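Measuring Fog Duration in a Small Valley with Low-Cost Humidity Loggers

Tarcísio Guimarães and Thaís Lopes
Term project, Applied Meteorology

1. Background

Radiation fog forms over land on clear, calm nights when the ground loses heat and the air next to it cools to its dew point. The Surklow valley is a known local fog site. The nearest official station is on the plateau above it and often reports good visibility on mornings when the valley road is closed in. The aim of this project was to find out how long fog stays at the valley floor compared with the upper slope, using equipment a student group can afford.

2. Sites and equipment

Two logging sites were set up. The lower site, Bezerra, is in a paddock beside the creek. The upper site, Bultora, is on a grassed shoulder 118 metres higher. Each site had one Gritach temperature and humidity logger in a white louvred screen, mounted at standard screen height and facing away from the road. Both loggers were set to record every two minutes.

The loggers were run side by side indoors before they went out. The temperature readings agreed closely. The humidity readings drifted apart near saturation, with the Bultora unit reading slightly low, and a fixed offset was applied to its data. 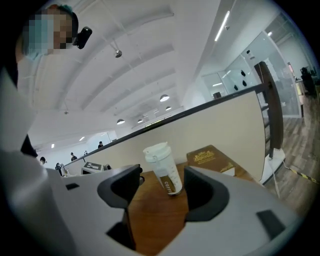
Why was relative humidity used when fog is defined by visibility?
A visibility sensor was beyond the project budget. Humidity close to saturation is a necessary condition for this type of fog at the temperatures involved, so it was used as a stand-in and checked against notes taken by eye.

3. Method

Records were taken over the cool part of the season, ending in October. A fog period was counted when relative humidity stayed at or above 99 per cent for at least 60 minutes. Short breaks of one reading were ignored. Rain periods were removed using the daily rain gauge notes, which meant that a few mixed mornings with both drizzle and fog were lost.

Eye observations were made from the valley road at 6:30 am when one of us was able to get there. The observer noted whether a line of fence posts and the far bank were visible. These notes were not used to set the start or end of any fog period.
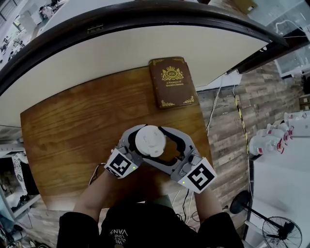

Figure 1. Round lidded cup on the wooden table.

4. Results

Fog periods at Bezerra began earlier and ended later than at Bultora on most of the mornings when both sites were affected. On several mornings only the lower site reached the threshold. There was no morning when only the upper site did, apart from one case of low cloud, which was identified from the wind record and left out.

The usual sequence at Bezerra was a steady fall in temperature after sunset, a levelling off once the air was saturated, and then a slow rise after sunrise. Humidity dropped below the threshold well after the temperature had begun to rise. At Bultora the drop was sharper. The eye notes suggest that the fog top was often between the two sites, but the notes are too few to give a height.

Wind had a clear effect. When the plateau station reported more than a light breeze overnight, neither site held fog for long. Cloud cover also mattered, although the cloud reports were less complete and no attempt was made to fit a relationship.

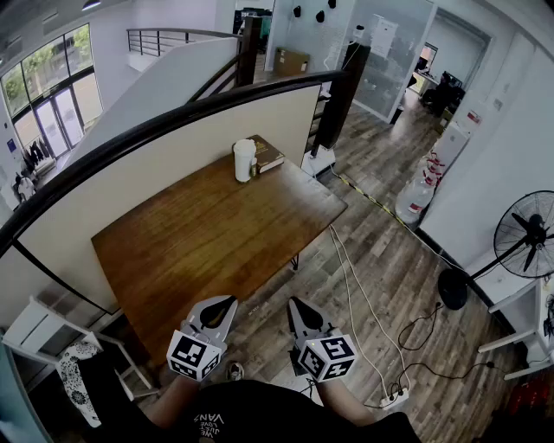

The temperature difference between the sites was largest just before sunrise. Bezerra was colder on all of the clear, calm nights in the record, as expected where cold air drains downhill and collects along the creek. On cloudy nights the difference was small and sometimes reversed.

5. Sources of error

The humidity sensors are least reliable near saturation, which is the range this project depends on. Once wet, a sensor may keep reading high after the fog has cleared. This would lengthen the recorded fog periods at both sites, and probably more at Bezerra, where there was less air movement. The fixed offset at Bultora assumes that the error did not change over the season. The loggers were not compared again until they were brought in, and the difference had grown slightly by then.

The batteries at Bultora failed once. That gap was not filled, and the matching Bezerra data were left out of the comparison.

6. Further work

A third logger halfway up the slope would help place the fog top. A fixed camera aimed at marked posts would give a visibility record without an observer, and would allow the humidity threshold to be tested properly. Leaf wetness sensors were considered, but they respond to dew as well as fog and would need a separate trial.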